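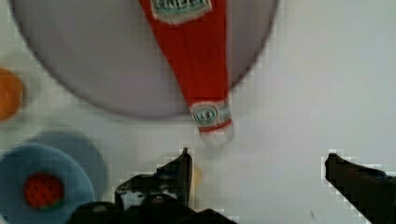 Section 4: Cleaning and Care

4.1 Before you start

The Rustis dining table has a sealed white top on a steel frame. The seal resists most food and drink, but sauces, coffee and red wine should be wiped up within 20 minutes. Leave a new top uncovered for its first night in the room so the finish can settle.

You will need:
Two soft cotton cloths
Lukewarm water
Mild dish soap, unscented
The grey Matik pad supplied in the hardware bag

CAUTION: Do not use bleach, oven cleaner, steel wool or melamine sponges on any part of the table. Damage from these products is not covered by the warranty.

4.2 Everyday cleaning

1. Clear the top. Lift items straight up. Do not drag them.
2. Brush crumbs into your hand with a dry cloth.
3. Wipe with a damp cloth, working from the centre out to the edges.
4. Dry with the second cloth. Pay attention to the join if your table has the extension leaf fitted.

NOTE: Water left sitting in the join can swell the core. Swelling cannot be repaired and the leaf will need to be replaced.

4.3 Food colour and stains

1. Scrape off any solids with a plastic card.
2. Mix one teaspoon of dish soap into 400 mL of lukewarm water.
3. Lay a cloth soaked in the mixture over the mark and leave it for five minutes.
4. Wipe, rinse the cloth and repeat if any colour remains.
5. If the mark is still there, rub lightly with the Matik pad in one direction only. Stop when the surface begins to look dull.

Turmeric, beet juice and tomato may leave a faint tint that fades over several weeks in daylight.
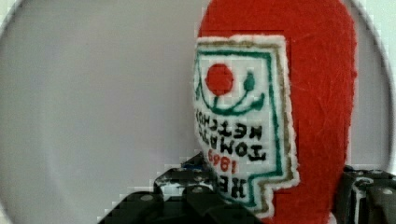 4.4 Felt, dyed fabric and rubber

Dyed items can transfer colour to the seal, particularly when damp. Put a clear or undyed mat under them if they will be on the table overnight. The same applies to rubber feet on small appliances, which may leave a yellow ring.

To remove lint, use a dry cloth or a vacuum with the brush attachment. Adhesive lint rollers leave a residue that attracts dirt.

4.5 Legs and levelling feet

1. Wipe the legs with a damp cloth once a month.
2. Check each levelling foot by hand. Turn clockwise to tighten.
3. If the table rocks, see Section 3.

CAUTION: Two people are needed to tip or move the table. Never lift it by the extension leaf.

4.6 Replacement parts

Pads are sold in packs under part number 347. Feet and leaf clips can be ordered from Kinyua Home Supply in Plultstead. Have your model number ready, which is printed on the label under the top, near the centre rail.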